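Cahier de l'équipe, atelier Jultavico
06/12/2021
Projet étudiant : chargement et déchargement du lave-linge par l'humanoïde

Présents : Shafiq Selvanayagam à la téléopération, moi aux notes et à l'arrêt d'urgence. Dunleavy (le groupe du créneau suivant) a laissé la salle libre plus tôt que prévu, donc on a pu démarrer avec un peu d'avance.

Objectif de la séance : enregistrer des démonstrations propres du transfert panier-tambour dans les deux sens, hublot déjà ouvert. On ne touche pas encore à la porte ni aux boutons. La machine n'est branchée ni à l'eau ni à l'évacuation, le linge est sec.

Mise en place. Robot face à la machine, pieds alignés sur un joint de carrelage. J'ai refait le zéro des deux poignets avant de commencer, le gauche avait pris un petit écart depuis la dernière fois. Vérifié aussi le serrage de la main droite : une vis du pouce avait du jeu, resserrée, marquée au feutre. Le câble de la main droite fait toujours une boucle sous l'avant-bras. Je l'ai laissée telle quelle, si on la tend trop le poignet perd de la course en rotation.

Premiers essais avec la pièce bleu foncé. C'est la plus lourde du lot et celle qui pose le plus de problèmes : elle sort du tambour en paquet, les doigts en prennent une partie et le reste pend sur le bord du joint. Shafiq approche par le bas et referme la main assez tôt. Si on attend d'être bien au fond, le tissu se coince entre les doigts et la paume et il faut secouer pour le lâcher.

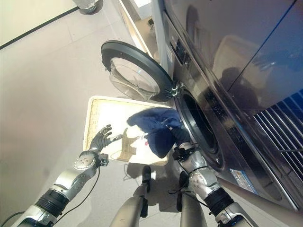 On a essayé deux vitesses de fermeture. La lente est plus confortable pour l'opérateur, mais elle laisse glisser les tissus lisses. La rapide tient mieux et fait monter le courant dans l'index. On garde la rapide avec la limite de courant de mai, celle qui est dans le fichier hosix_main_d. Ne pas prendre l'autre fichier, il date d'avant le changement des tendons et il faudrait le supprimer du dépôt.

Bilan de la première série : 13 prises enregistrées, 3 à jeter. Deux pour cause de perte du retour vidéo pendant une ou deux secondes, la troisième parce que j'ai parlé à Shafiq au mauvais moment et qu'il a relâché la pédale. Noté les numéros dans le tableau partagé, onglet Dikudbridge.

Pause, le temps de laisser refroidir les moteurs d'épaule. Le droit chauffe plus que le gauche, rien d'anormal vu qu'il travaille presque seul dans cette tâche.

Deuxième série : on regarde surtout ce que fait le bras gauche. Dans le scénario de départ il ne sert à rien pendant que le droit travaille, et Shafiq a tendance à l'oublier en l'air, main ouverte. Pour l'apprentissage c'est gênant, on aura une position différente à chaque prise sans aucune raison. Décision : soit la main gauche est au panier, soit elle revient à la position de repos définie dans le script, rien entre les deux. À ajouter à la fiche de consignes avant que les autres ne passent aux commandes.
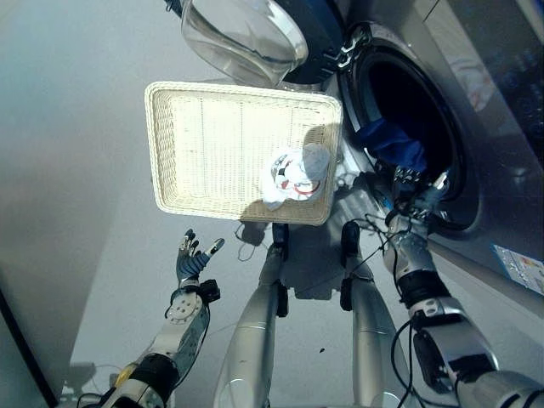

Question du retour vidéo. Depuis la tête, on voit bien l'entrée du tambour et très mal le fond. Shafiq travaille à l'estime dès que les doigts ont passé le joint. On a testé une inclinaison de tête un peu plus forte : on gagne un peu sur l'intérieur, on perd le haut de la porte, et il a heurté le bord du hublot avec le dos de la main au deuxième essai. Pas de dégât, la machine n'a pas bougé. Revenus à l'inclinaison d'origine. La caméra de poignet réglerait le problème mais elle n'est pas remontée, il manque le support imprimé.

Autre chose, les reflets. Le panneau de commande brille beaucoup et le fond du panier est très clair. Sur la vidéo compressée, le tissu blanc posé dans le panier perd ses contours, on ne distingue plus que l'imprimé rouge et noir. J'ai baissé l'exposition d'un cran. Le tambour devient encore plus sombre, évidemment. Il faudrait essayer avec le store baissé et une lampe de côté.

Troisième série avec le tissu blanc imprimé. Beaucoup plus facile à saisir que le bleu, il se froisse et reste dans la main. La difficulté est au moment de passer le bord du tambour : si la prise est trop basse, les phalanges frottent contre l'entourage. Shafiq a pris l'habitude de lever légèrement le coude avant d'avancer, ça marche bien et je pense qu'on peut l'imposer à tout le monde. Main gauche au panier, côté bas.

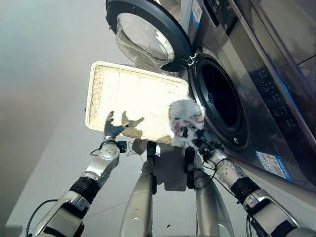

Série 3, tissu blanc imprimé dans la main droite, au bord du tambour. Main gauche contre le panier.

Arrêt sur la prise 521 (numérotation continue depuis le début du projet). Le disque de la station était presque plein, j'ai copié les données sur le serveur et vérifié les sommes de contrôle avant d'effacer en local.

À faire :
- réimprimer le support de la caméra de poignet droite
- mettre à jour la fiche de consignes (bras gauche, coude droit)
- supprimer l'ancien fichier de limites de la main droite
- gaine pour le câble de l'avant-bras, voir ce qui reste dans le tiroir
- regarder pourquoi le retour vidéo décroche, je soupçonne le commutateur réseau plutôt que la caméra
- nettoyer le sol devant la machine avant la prochaine séance

Shafiq reprend la prochaine fois avec le bleu, en commençant par le sens panier vers tambour. Je m'occupe du support d'ici là.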